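Futard Opens Its Simulation Lab to Gulinton Residents

Demonstrations of a two-armed household robot, run in a virtual dining room, are open to the public this April

GULINTON — Futard, a developer of software for household robots, will open its simulation lab to the public in April for an afternoon of demonstrations. Visitors will see a two-armed robot work at a dining table inside a computer-rendered room, speak with the engineers who build the exercises, and try the operator controls themselves. Admission is free.

The open day is presented with Gkikas, which builds the rendered rooms used in the lab, and Skostolis, which supplies the operator stations. The three companies have shared the ground floor of the former telephone exchange in Gulinton since last year. It is the first time that the lab has been open to people outside the trade.

Doors open at 1 p.m. Demonstrations begin at half past one and run back to back until the building closes. Each lasts 40 minutes, including time for questions. Visitors may come for one demonstration or stay for several.

The main demonstration is a table-clearing exercise that Futard calls Table Service. An operator takes the robot through the handling of ordinary tableware: a bowl, a plate, a bottle, a jar and flat metal utensils. The robot and everything on the table exist only in the simulation. The operator sits at a station in the front room and the rendered views are shown on a large wall screen, so that the audience and the operator see the same thing. 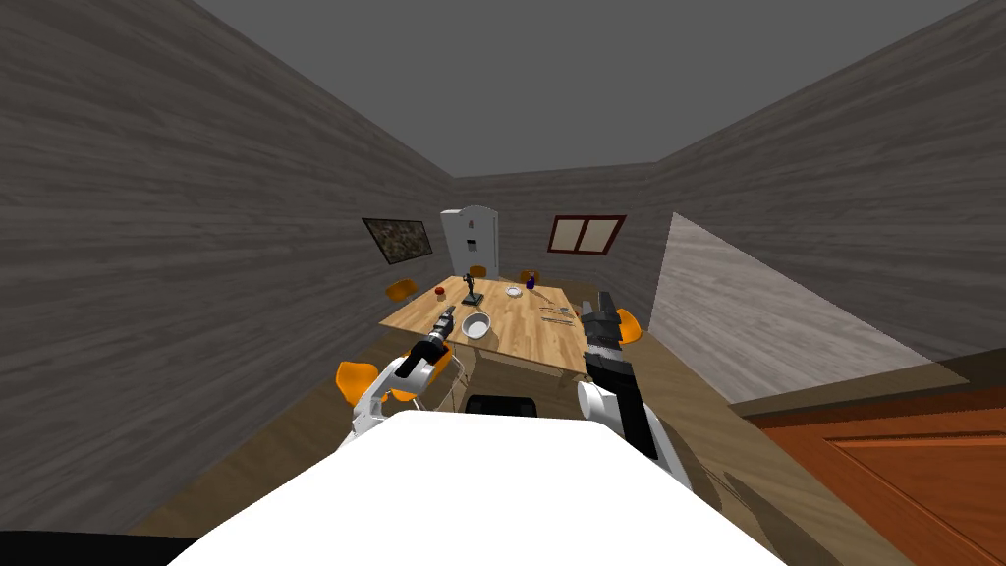

What visitors will see

The dining room was chosen for the open day because the work is easy to follow from a seat in the audience. The table is set with things that most people handle daily, and the orange chairs stand close to it, as they would in a small home. The arms have to reach the tableware without disturbing anything else, including the dark ornament standing on the table.

The bowl is the part of the exercise that takes the most practice. It is round and shallow and has to be held at the rim. A gripper that closes too early pushes the bowl along the wood, and one that closes at the wrong height tips it. Operators in training at Futard usually spend their first sessions on the bowl alone before they move on to the utensils, which lie flat and leave very little to take hold of.

Both arms are controlled from the same station. In many exercises one arm does the lifting while the other waits. Futard keeps the waiting arm in the simulation at all times, as its position affects how far the working arm can travel. Presenters will point out during the demonstration when an operator has left the second arm somewhere inconvenient, a common mistake among beginners and one that visitors are likely to make for themselves later in the afternoon.

Each run is recorded from start to finish. The recordings include the movement of every joint and the views from the robot. After a run, the presenter will play back a portion at reduced speed and answer questions about what the operator was doing at that point. Runs that go wrong will be played back as well.
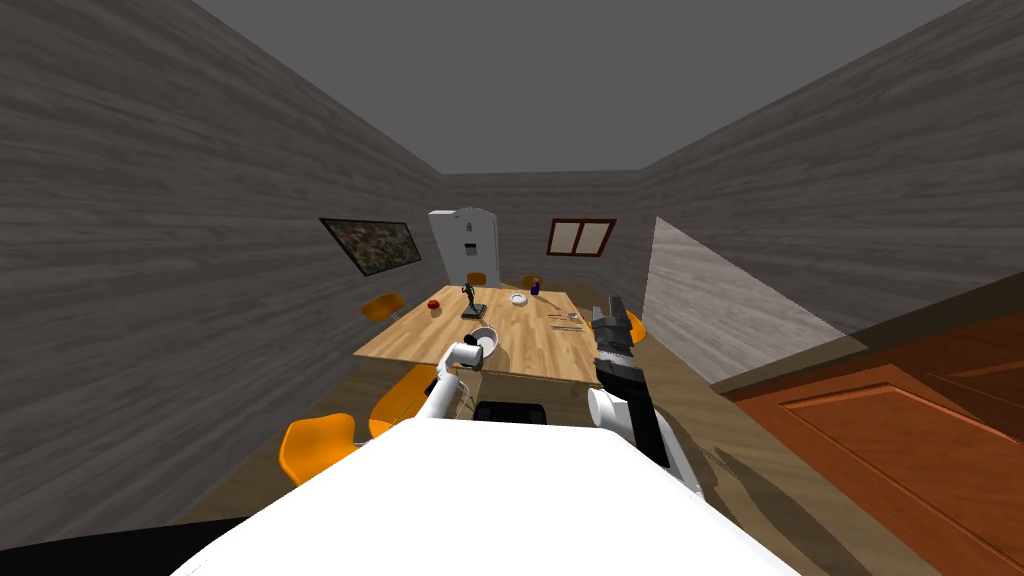

Hands-on sessions

Two operator stations will be available to visitors in the back room, next to the main demonstration area. Each visitor will have a turn with a staff member alongside. The practice exercise is a shorter version of Table Service and asks the visitor to pick up one item and set it down in a different place. No experience is needed.

Sign-up for the stations is at the front desk on arrival. Places can't be held in advance. Children may take a turn if they can reach the controls comfortably while seated, and an adult must stay in the room with them. The stations are at desk height and there is space to bring a wheelchair up to either one. Visitors who would prefer a seated demonstration with the room lights left on should ask at the desk.

The sessions will also introduce visitors to the views that operators use. One is a wide view from behind the robot's arms, looking over the table. Another is a close view along a gripper. People who have played video games tend to find the wide view familiar and the close view much less so. It swings with every turn of the wrist, and it can end up pointed at a wall or a ceiling corner when the operator has lost track of which way the hand is facing. Staff will show how to bring it back.
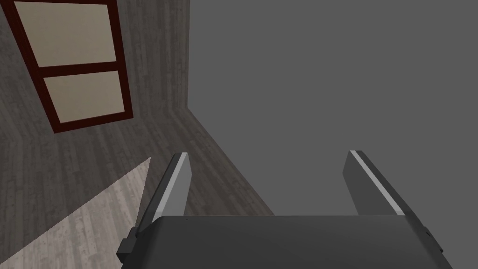 Operators at Futard learn to read both views together. The wide view shows where the arms are in the room, and the close one shows the space between the fingers in the last stretch before contact. New operators are encouraged to stop moving altogether when the two seem to disagree, look at the wide view, and turn the wrist slowly until the table comes back into sight. There is no penalty for stopping. Futard does not time visitors' runs, and none of the visitor sessions will be recorded or kept.

How the rooms are made

Gkikas will give a short talk at 3 p.m. on how rooms are prepared for the simulator. The talk will cover furniture dimensions, surface textures, lighting and the placing of small objects. It will be given in the meeting room on the same floor and is suitable for a general audience.

The company keeps a library of furniture and fittings that can be rearranged between exercises. A dining room may be reused with a different set of tableware, or with the table turned at an angle to the walls. Some finishes are deliberately plain and others are carried over large areas, as with the gray wood-plank walls of the Table Service room. Changing the surroundings in this way lets the same task be practiced in front of different backgrounds.

Skostolis will have staff at the operator stations throughout the afternoon. They can answer questions about the hand controls, the adjustable seating and the cabling, and will have a set of controls opened up on a bench for anyone who would like to see the inside.

Background

Futard began using simulated rooms for operator training before it had a permanent space of its own. Training in simulation allows an exercise to be reset quickly and repeated with the objects in the same starting positions. The company uses the recordings to study how people carry out household tasks with two arms, and to prepare exercises for later groups of operators.

The Gulinton lab now trains new operators in small groups. Positions are part time and are open to applicants without a technical background. Information on the next training group will be available at the front desk, and staff who completed the course will be present to talk about the work, the hours and the application form.

Visitor information

The lab is on the ground floor of the former telephone exchange in Gulinton. The public entrance is at the side of the building, through the courtyard. The front entrance will be closed. Step-free access is by the same courtyard door.

Parking in the courtyard is reserved for visitors with permits for accessible parking. Other visitors are asked to use the public lot across the street. Bicycles may be left at the racks beside the entrance.

Coffee, tea and water will be served in the hallway. Food and drink can't be taken into the demonstration area or the back room. Photography of the wall screen is allowed. Please ask other visitors before taking pictures in which they appear.

Schools and community groups that would like to come together should contact the Futard front office ahead of the open day so that seating can be arranged. Groups unable to attend may request a separate visit later in the spring.

Members of the press are welcome at any of the demonstrations and may arrive from noon to set up equipment. Still images from the Table Service exercise are available from the Futard press office on request.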